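Meltport Museum to Open Play Hall for Classic Video Games

The Meltport Museum will open a permanent hall for classic video games in March, the museum's board announced Monday. The new Cabrera Hall will hold 94 playable titles from the early years of home consoles through the first disc-based systems, along with a reading room for manuals, maps and magazines.

The hall takes up the east wing of the museum's main building, a former streetcar depot completed in 1922. Work on the wiring and floors was finished last fall. Visitors will be able to play during regular hours, and two evening sessions a month will be set aside for adults.

"People remember the games, but they also remember the room they played them in and who was sitting next to them," said Sofia Bettencourt, the museum's director of collections. "We want to keep as much of that as we can."

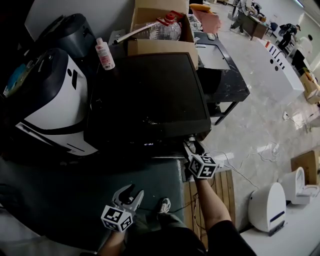

The opening list leans toward adventure and role-playing games, with smaller groups of puzzle, racing and sports titles. Among them is the complete Jurkham series, five dungeon games that were sold mostly by mail order and are rarely seen in working condition. Most of the older consoles will run on tube televisions from the museum's own storage. A flat black screen, like the one lying face-up on the crowded work surface, will be used only where a game was made for that type of display. The museum has asked that donors call ahead before bringing in televisions of any kind, as storage space is limited.

The collection now stands at 808 cartridges and discs, of which 438 came from a single gift made by the estate of a local store owner. Items that are not on the floor may be requested by researchers with two weeks' notice. Titles in the play area will change twice a year.

Camevness, a regional software company, is paying for the hall's first three years of operation. The agreement covers staff and repairs – it does not give the company a say in which games are shown.

Admission to Cabrera Hall will be included in the general museum ticket. Members may reserve a place for the preview evening at the front desk, starting at 10 a.m. Monday.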